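Urard 地毯间低处物品记录

数据说明

版本：第三版
整理人：Kwame Kwofie
内容：铺地毯房间的地面、家具底部和散落物品的整理记录
语言：中文，部分原始备注为英文
格式：逗号分隔的文本表格，UTF-8 编码

概述

Urard 是一份关于房间低处的文字记录。所谓低处，指地面以及离地 50 厘米以内的家具部分，包括底座、踢脚、缝隙、垂下来的布边和放在地上的东西。桌面、架子和抽屉里面的物品不在范围内，只有掉到地上之后才会进入表格。

记录来自 Trenduvside 的几个房间，主要是铺灰色地毯的那一间。全部记录共 1518 条，每一条对应一次处理：把一件东西从地上捡起、挪开、归位，或者看过之后决定不动。清理地毯和擦家具底部也各算一次处理，和捡东西的记录放在同一张表里，用 action 字段区分。

整理这份表格的起因很普通。房间的归位清单原来只写到柜子和桌子，地上的东西没有条目，每个人的做法都不一样。透明的盒盖有人放回柜里，有人当废品扔掉。软垫从座位上滑下来，有人放回原处，有人靠墙立着。几个星期以后，清单和房间对不上了。后来就单独开了一张表，先记地面，再慢慢补上家具底部。

房间和地面

主房间的地毯是灰色，深浅线条交错，远看是一片均匀的灰，蹲下来才能看出条纹。条纹对整理有两个影响。一是浅色的碎屑落在浅线上不容易发现，二是细长的东西顺着条纹方向放着时，边缘会和线条混在一起，例如棉线、扎带和撕下来的胶带条。表格里 missed_first 字段为 1 的记录，很大一部分是这类细长物品。

地毯没有铺到每个角落。门口有一段硬地面，靠里侧的设备柜下面也是硬地面。surface 字段写的是物品接触的那一面，carpet 表示地毯，hard 表示硬地面，edge 表示一半在地毯上、一半在外面。如果东西压在另一件东西上，surface 写最下面那一层，再在 on_top_of 字段里写下面那件物品的编号。

家具以浅色为主。奶白色的那一件在早期记录里叫法很乱，有人写柜子，有人写座位，也有人只写“白色的”。第三版统一为 cream_unit，不再按用途区分。它贴近地面的部分带弧度，有几处拼缝，灰尘容易积在弧面和地毯相接的地方。

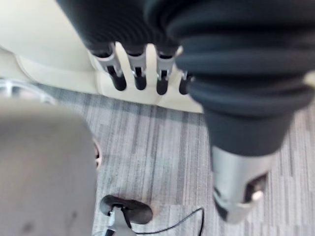

奶白色家具的底部与灰色条纹地毯，左侧边缘的地上有一件透明塑料物品。

弧形底部带来的麻烦主要在位置描述上。直边家具可以写“左前角”“右前角”，弧面没有明确的角，两个人写同一个位置，写出来常常不同。第二版试过用方位加距离，执行起来太慢，大家会跳过不填。现在改用拼缝作参照：站在家具正面，从左手边第一条看得清的拼缝开始数，写成 seam_1、seam_2，依次往后。物品在两条拼缝之间时，写离得近的那一条。分不清远近就写小号的。

拼缝编号只在同一件家具上有效，换了家具要重新数。家具搬动以后编号不变，参照的是家具本身，和它在房间里的朝向无关。

文件

records.csv：主表，每行一次处理。
items.csv：物品表，每行一种物品，供主表引用。
places.csv：位置表，列出房间、家具和归位处。
notes.txt：原始备注，按日期段分开，没有经过统一。
changes.txt：各版本的改动。
split.csv：划分表，只有记录编号和所属部分。

主表和物品表靠 item_id 连接，主表和位置表靠 place_id 连接。notes.txt 里的备注用记录编号开头，有些备注没有编号，是当时随手写下来的，保留原样。打开主表时请指定 UTF-8，有的表格软件会把中文备注读成乱码。

主表字段

record_id：记录编号，纯数字，不连续。删除的编号没有补回。
room：房间代号。主房间为 A，其余为 B 和 C。
slot：时段，取值为 morning、noon、evening。没有记具体钟点。
item_id：物品编号。
place_id：发现物品时的位置。
surface：接触面，取值见上一节。
action：处理方式，取值见下一节。
target_id：归位处。没有移动时留空。
orientation：放置姿态，例如 upright、on_side、upside_down、flat。看不出正反的物品写 na。
transparent：透明物品写 1，其余写 0。
missed_first：第一遍没有发现、第二遍才找到的写 1。
on_top_of：压在哪件物品上面，没有则留空。
remark：备注，自由填写，可以为空。

所有字段里只有 remark 和 on_top_of 可以长期为空。target_id 为空时，action 必须是 leave、wipe 或 vacuum 之一，检查脚本会按这条规则报错。

处理方式

pick：捡起来并放到归位处。
shift：在原地附近挪开，没有离开这块地面。常见于先把东西推到一边，吸完地再说。
return：放回它掉下来的地方，例如软垫放回座位。
discard：丢弃。只用于纸屑、断掉的扎带、包装碎片这类没有归位处的东西。
leave：看过之后不动。
wipe：擦拭家具底部或者硬地面。
vacuum：吸地毯。

shift 和 pick 的界线曾经争论过。目前的规则是看手放开时东西在哪里。如果还在同一块地毯上，而且没有放进容器，就是 shift。放进地上的收纳筐算 pick，虽然筐也在地毯上。

leave 的使用比预想的多。固定放在地上的东西，比如靠墙的收纳筐、门边的垫子，每次巡看都会碰到，早期全部记成 leave，占了很多行。第二版之后，固定物品写进位置表，不再逐次记录，只有位置变了才写。旧记录里的这些行已经删掉，编号空缺主要是这个原因。

物品类别

物品表把东西分成几个大类。下面是各类的说明，例子取自表格本身。

容器和盖子。盒、杯、筐、罐，以及和主体分开的盖子。盖子单独编号，找到对应主体以后在备注里写“已配对”，不合并编号。透明塑料的盖子和杯子最容易看漏，放在浅色家具旁边时尤其如此。

织物。擦手巾、桌布、软垫套、单只手套、围裙。展开放着写 flat，揉成一团写 crumpled。地上的织物在捡起前不判断干净还是用过，这一栏原来有，后来删掉了，填写的人大多是猜的。

纸类。便签、标签底纸、说明书、纸箱板。撕成几片的同一张纸算一条，备注里写“碎”。

绑扎用品。扎带、橡皮筋、棉线、胶带条。这一类最小，也最难分清是要留还是要丢。没有断、能再用的放进 Kamano 小抽屉，其余丢弃。

小件。笔、夹子、瓶塞、螺丝、纽扣、硬币。螺丝不论大小一律交给整理人，不放进抽屉，家具底部有时会少一颗。

座位和家具附件。软垫、脚垫、滑下来的隔板条、桌脚保护套。

电线和插头。只记散落的部分，正在使用的线不碰，也不写进表格。

清洁用具。抹布、喷瓶、吸尘器的扁嘴和刷头。清洁用具在清洁过程中放在地上的不算散落，收工以后还在地上的才写。

其他。无法归类的东西。这一类每个版本都会重新看一遍，能挪到前面几类的就挪走。

透明物品

透明物品单独说明，因为它们在表格里的错误最多。

首先是名称。一件透明塑料物品倒扣在地上，可能是杯子、罩子，也可能是盒盖，不拿起来看很难确定。规则是先写 clear_plastic，拿起来确认之后再改成具体名称。没有确认的就保持 clear_plastic，不要凭形状推断。第一版里有一批记录全部写成“盒盖”，后来发现其中混有别的东西，已经退回 clear_plastic。

其次是姿态。带弧形边沿的透明物品，正放和倒扣在某些角度下很像。要求蹲下来从侧面看，看不清就写 na。

再次是位置。透明物品常常会透出后面的家具边缘，填写的人会把它的位置写得更靠里。尽量用手去摸边沿再写，不要只靠眼睛。

归位时，透明物品先放进 Ankrah 托盘，集中之后再配对。托盘放在 B 房间的矮柜上面，每个 Tuesday 清一次。清托盘时对不上主体的盖子留到下一轮，连续两轮没有配上就收进杂物箱，不丢弃。

记录步骤

每次整理分两遍。第一遍沿墙走，从门口开始，按顺时针方向回到门口，只看不动。第二遍从里往外处理，先捡大件，再捡小件，最后看家具底部。第二遍才发现的东西，missed_first 写 1。

大件先移走，是为了露出下面的地毯。软垫下面常有小件，移走软垫时要等一等再踩过去。如果软垫下面压着东西，先写软垫，再写下面那件，并填好 on_top_of。填写方向是上面的物品指向下面的物品，不要反过来。

家具底部要换几个高度看。站着只能看见外侧，跪下可以看见弧面下方，手电贴着地毯照进去，能看到缝里的碎屑。手电光照在浅色面板上会反光，换一侧再照一次。
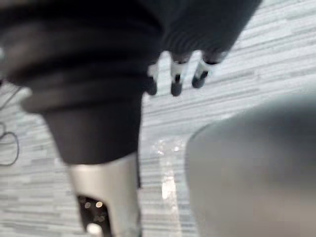
照完之后再决定是擦还是吸。松散的灰和纸屑用扁嘴吸，贴着底部慢慢拖过去。粘住的污点用拧干的布擦，先擦面板，再擦地毯交界处，布上的水不能滴到地毯上。两种都做了，就写两条记录，wipe 一条，vacuum 一条，时段相同。

吸地毯沿着条纹方向走，到头再折回来。横着吸会把绒面拨乱，留下深浅不一的痕迹，过一阵会恢复，但当天很难看出哪里吸过、哪里没吸。吸到家具旁边停下，换扁嘴，收完边再换回宽头。

处理过程中遇到不认识的东西，放到门口的纸盒里，备注写“待认”。纸盒满了以后由整理人逐件看过，再把记录补全。补全时不改 record_id，只改 item_id 和 target_id。

归位处

归位处一共写在位置表的后半部分。主要的几处如下。

矮柜上层：完整的容器，已经配好盖子的。
矮柜下层：没有配盖的容器主体。
Ankrah 托盘：透明物品和单独的盖子。
Kamano 小抽屉：可以再用的绑扎用品、夹子、笔。
织物筐：所有织物，不分类，不折叠。
座位：只收软垫和脚垫。
门口纸盒：待认物品。
杂物箱：两轮没有配上的盖子，和没人来取的小件。

织物不折叠，是后来改的。原先要求折好再放，结果折叠花的时间比捡东西还长，而且筐里的织物最后都要拿去洗。想折的人可以折，表格里不体现。

座位这一处没有细分。软垫放回哪个座位，只要颜色大致对得上就可以。备注里偶尔有人写明左右，可以不管。

一致性检查

从主表中抽出 200 条，由两个人分别重新填写 action 和 orientation，再互相对照。action 的分歧集中在 shift 和 pick，orientation 的分歧集中在透明物品和织物。对照后的结果没有直接覆盖主表，只改了明显写错的行，其余保留第一位填写人的写法，分歧记在 notes.txt 的末尾。

surface 字段没有做双人检查。它比较容易判断，问题只出在 edge 上。有人认为碰到边就算 edge，有人认为要超过一半。表格里两种写法都有，无法回头区分，使用时建议把 edge 和 carpet 合并。

划分

split.csv 把记录分成三个部分。train 有 1000 条，check 有 200 条，其余归入 rest。划分按记录编号的段落进行，没有打乱顺序，同一次整理的记录会落在同一部分里。需要随机划分的话请自己重新做，但要注意，同一件物品在一次整理中可能出现两次，先 shift 后 pick，拆开以后会互相泄漏。

check 和上一节抽查的记录数量相同，但不是同一批。这一点以前被问到过几次，所以写在这里。

已知问题

房间不均衡。主房间的记录占大多数，B 和 C 很少，C 只有晚间的记录。

时段不均衡。noon 最少，中午通常只捡挡路的东西，不看家具底部。

名称不完全统一。“垫子”在早期备注里既指软垫，也指门边的地垫。物品表已经分开，备注没有改。

颜色写得随意。奶白、米色、浅色、白色在备注里混用，指的多半是同一件家具。主表不设颜色字段，请不要从备注里提取颜色来做统计。

重量和尺寸没有记录。有人提议给小件加上长度，试了几天就停了，量一根扎带的时间够捡完一面墙边的东西。

重复记录。两个人同时整理时，偶尔会把同一件东西各写一遍。明显重复的已经合并，不明显的还在。判断办法是看时段、物品编号和拼缝编号，三项都相同就很可能是重复。

拼缝编号在第二版之前不存在。旧记录的位置只能精确到家具，place_id 后面没有拼缝后缀。能从备注里还原的已经补上，补过的行在 remark 开头有一个“补”字。

螺丝的来历不清楚。交上来的螺丝里只有少数找到了原来的位置，其余的还在袋子里。

适合的用途

可以用来整理类似房间的归位清单，比较不同类别物品的散落位置，或者作为练习材料，检查一套低处物品的命名规则够不够用。也有人拿它来编写新人的整理说明，效果还可以，前提是先把 notes.txt 里没有编号的备注去掉。

不适合用来估算物品的总数，也不适合比较两个人整理得快慢。表格里没有填写人的信息，也没有用时。一件东西一个月里掉下来几次，就会出现几行。

不适合直接套用到硬地面为主的房间。硬地面上的小件会滚，经常停在家具下面很深的地方，和地毯上的情况差别很大。

使用表格时的几点建议

先看 items.csv，再看 records.csv。物品表里有几个编号已经停用，停用的编号在名称前面有一个减号，主表中应该查不到。如果查到了，请告诉整理人。

筛选透明物品时用 transparent 字段，不要用名称里的 clear。有几种半透明的盒子，名称里有 clear，字段却写 0，这是有意保留的，当时的判断标准是能不能看清后面的条纹。

按家具汇总时，place_id 要去掉拼缝后缀。后缀和主体之间用下划线连接，cream_unit 本身也带下划线，切分时从右往左取，第一版的脚本就在这里出过错。

空值有两种写法，空字符串和 na。空字符串表示没有填，na 表示看过但无法判断。合并这两种会影响 orientation 的统计。

版本变化

第一版：只有主房间，位置只写到家具，没有 orientation。
第二版：加入 B 和 C；增加 orientation、transparent 和 missed_first；固定物品移到位置表；删去织物是否干净一栏。
第三版：四月整理完成；统一 cream_unit 的名称；引入拼缝编号；透明物品的名称退回；重新抽查；划分表单独成文件。

下一版打算把门口纸盒里的待认物品全部处理完，再给电线一类补上说明。edge 的写法也要定下来，目前倾向于碰到边就算。

引用与联系

使用时请写明 Urard 地毯间低处物品记录，第三版，Kwame Kwofie 整理。表格可以复制和修改，改过之后请换一个版本名，不要继续叫第三版。

错误请按记录编号提交，一行一个，后面写上应改的字段和内容。没有编号的意见也收，放进 notes.txt，不保证会改到主表里。缺盖子的盒子请不要寄来，矮柜下层已经满了。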